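Journals > Domestic Space and Practice > Articles > Full text

4. The bed as a folding surface

4.1 Where folding takes place

In the Andach study, households kept a diary of what happened to their clothes between the line or dryer and the closet. The diaries from Skarnbridge and Grullader contain 675 entries that mention folding. Nearly all of them name a surface, and the bed comes up far more often than the table, the couch or the ironing board. Earlier work on laundry has mostly dealt with washing and drying. Folding is usually treated there as a short closing step, with little said about the space it takes up.

Long garments explain part of the preference for the bed. A pair of adult trousers needs a surface at least as long as the leg, and few kitchen tables are free for that length at the time folding is done. On a bed the trousers can be laid across the width with both legs open, and the finished clothes can stay within reach (Figure 4).

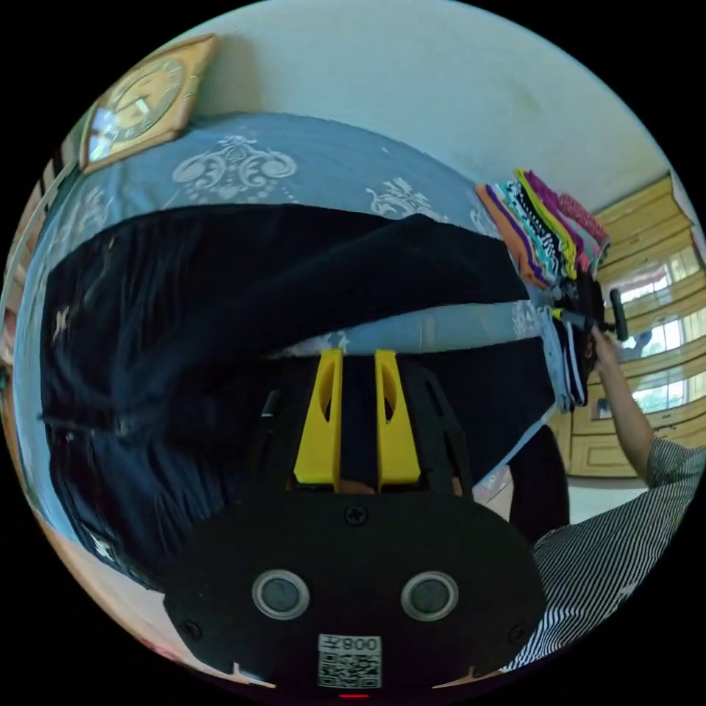 Figure 4. Dark trousers laid across a bed, with folded clothes to the right.

The soft surface has a cost. Creases pressed out by hand tend to come back when the mattress gives, and several diarists wrote that they shook the trousers by the waistband first and then pulled the hems straight. Others skipped the shaking and smoothed from the waist down. We coded these as 2 separate methods, although some households used both in the same week. 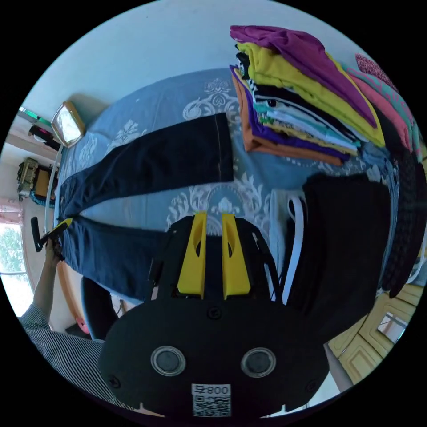 A leg that lies at an angle to the other one has to be brought into line before the first fold, or the crease will run off toward the inner seam. Diarists rarely described this as a step. It appears in the entries mainly as a complaint, most often about heavy denim and about children's trousers with elastic waists. Where two people folded together, one usually held the hems and the other the waist.

Piles were built beside the garment being folded. Most households sorted by owner, a few by shelf. Thick items went to the bottom when there was a choice, but the order in which things came out of the basket mattered more than any rule the diarists gave us in the interviews.

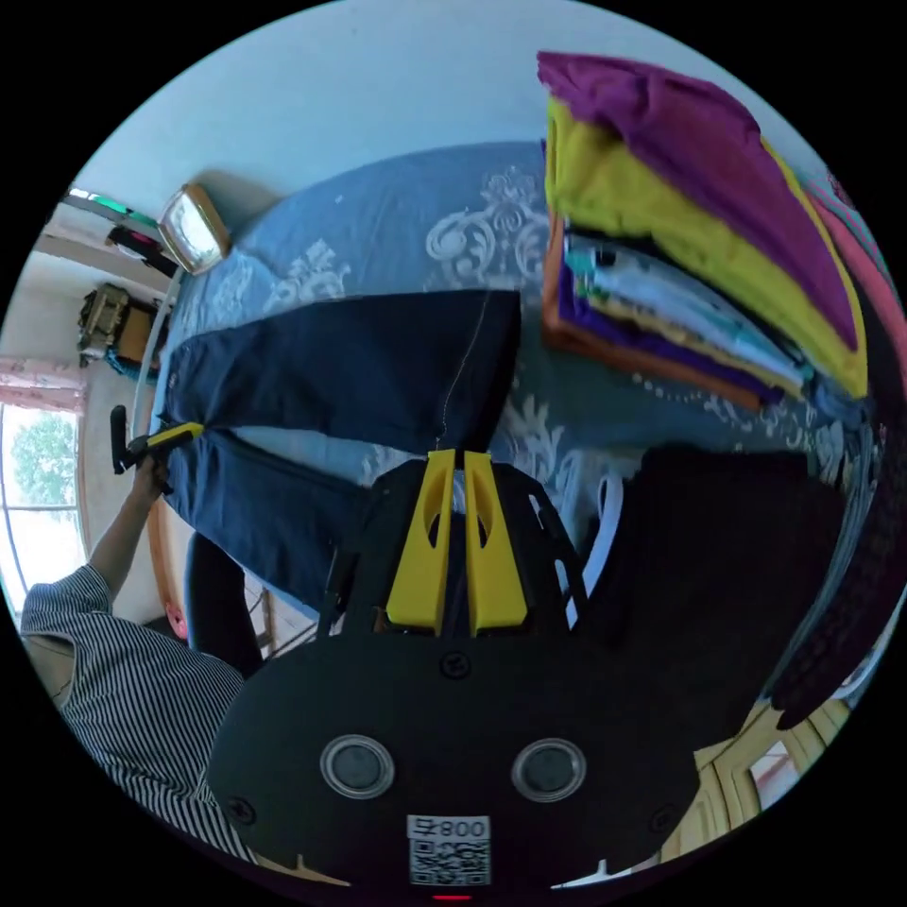
4.2 Clearing the bed

Folding on a bed sets a time limit that folding on a table does not. The bed has to be empty by night, and piles that are not put away are moved to a chair and often moved back the next day. Evening entries are shorter than morning ones and mention unfinished piles more often. In the Grullader diaries, trousers were commonly left until last, after the shirts and small items, and so were the garments most likely to be carried over.

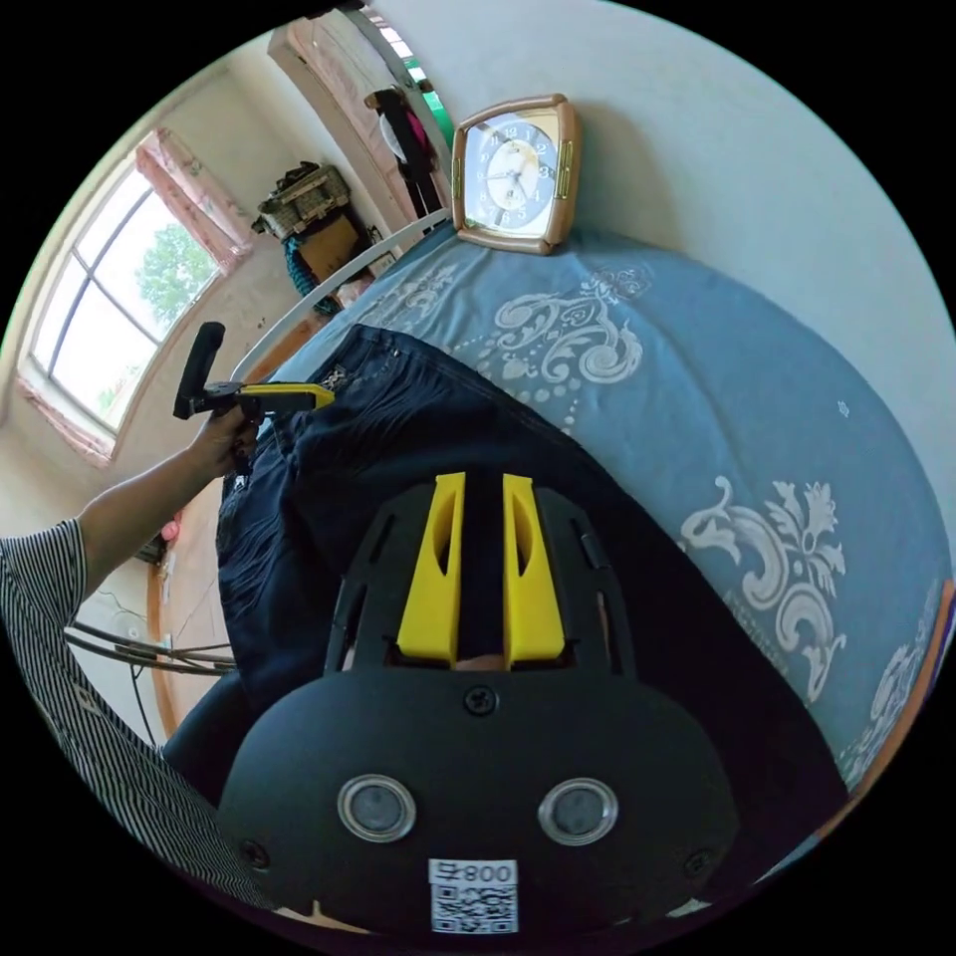

One diarist in Skarnbridge put it in terms of room: by the time she got to the jeans there were stacks on both sides, and she folded them in thirds on top of whatever was left. Another wrote that jeans went first in that house, every Wednesday, for the same reason. We return to the question of order in Section 5, where the diaries are compared with the interview material on closets and shelves.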